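Walking the Celtar Way in Ordinary Clothes

She asked me not to use her name ("My sister reads everything online and she'll never let me forget it"), so I'll just say that she is a retired school bus driver, that she has walked the Celtar Way from end to end, and that I haven't enjoyed a conversation this much in months. We met at her house at nine in the morning and I left when it was time for supper.

The Celtar Way is 421 miles long if you do all of it, including the loop around Emard that most people skip. She didn't skip it. "Everybody told me Emard was flat and boring," she said. "Well, flat is wonderful! I'd been going uphill for a week. I could have kissed the ground. There's a canal the whole way and herons standing in it like fence posts, and a man at the lock sells peaches out of a cooler. I had peaches for breakfast and lunch."

She had never done a long walk before. She'd done evening walks with a neighbor, out to the water tower and back, and when the neighbor moved away she kept going on her own and found she didn't want to turn around at the tower. A library book about the Way did the rest. She renewed it so many times that the librarian offered to sell it to her.

What she wore

I had expected to hear a lot about gear. She laughed at me. She owns one piece of real hiking equipment, a pair of boots, and she talks about those boots the way other people talk about their grandchildren. Everything else came out of her dresser.

"I went into one of those stores and a pair of hiking pants cost more than my first car payment," she said. "I put them right back. You want something soft at the waist, because you're bending and sitting on walls and eating a whole lot more than you do at home. You want it dark so the mud doesn't show. I already had that. Most women my age already have that."

Her rule is two bottoms, three tops, and a sweater that you like enough to be seen in every single evening. She lays it all out on the bed the night before, then takes one thing away. "It hurts every time. I stand there and argue with a shirt."

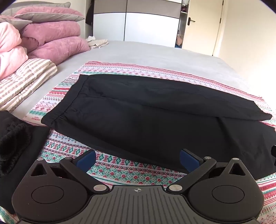

The hard part in the middle

Around the halfway point the Way climbs onto Ccori Ridge, almost 2,000 feet up from the valley floor in one long morning. This is the stretch that sends people home, and she came close.

"I sat down on a rock and cried," she said, very cheerfully. "Then I ate a cheese sandwich and felt better, and I thought, well, was I sad or was I hungry? I've been asking myself that ever since. It's a good question! I ask my sister that now and she can't stand it."

She stayed on the rock for most of an hour. Two college kids came by and asked if she was all right, and she told them she was admiring the view, and then she looked up and saw that there was a view. You can see the whole valley from there, she says, with the river going back and forth across it and the roof of the old Musteck woolen mill, red as a barn, way down at the bottom. She had slept across the road from that mill the night before. It looked small enough to put in her pocket.

"That was the first time I understood I'd been getting somewhere," she said. "When you're walking you only see the next bit. Your feet, the next gate, some cows. I drove a bus for years and I never once went anywhere, if you see what I mean. I went out and I came back. And here was this whole valley and I'd crossed it."

The top of the ridge is easier going than the climb. It's short grass and wind, and you walk along it for two days. She remembers larks, and a terrible cup of coffee, and a shepherd's dog that went along with her for a mile and then sat down exactly at the edge of its field and watched her leave.

Other people's bedrooms

She didn't camp. She is firm about this. ("I like a door.") She stayed in spare rooms the whole way, the kind you find on a card in a shop window or through the woman at the last place, who has a cousin. It was her favorite part, and she has a lot more to say about it than about the scenery.

"You get to see how people really live," she said. "You're in the room where their kid grew up. There's a height chart on the door and somebody's swimming ribbons. One lady had 5 clocks in there and they all said something different. I slept like a baby! I came down and asked her what time it was and she said she had no idea, she'd quit keeping track."

She likes the small rooms best. A big room makes her feel like she ought to unpack, and in a small one she can find everything from the bed.

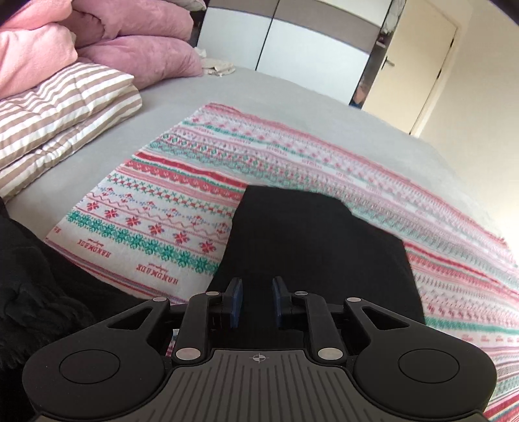 Supper was usually whatever the family was having. She ate a great many potatoes. She learned a card game in one house and taught it to people in the next, and by the time she reached the coast the rules had changed so much that she isn't sure it was the same game anymore. She still writes to three of the families, and one of them is coming to stay with her in May.

I asked if she'd kept a diary and she got up and brought it to the table. It runs to 368 pages in a fat school notebook with a rubber band around it. Some pages have only a line. One says "Rain. Soup. Rain." Another is a full account, front and back, of a pie.

"I want to do it again the other direction," she said, turning the pages. "People say it's the same walk. How could it be the same walk? You'd be coming down Ccori. You'd have the wind behind you. And I'd hit Emard right when I was nearly done, with the peaches."

She's out to the water tower and past it every Saturday now, with the boots on, breaking in a new pair of laces.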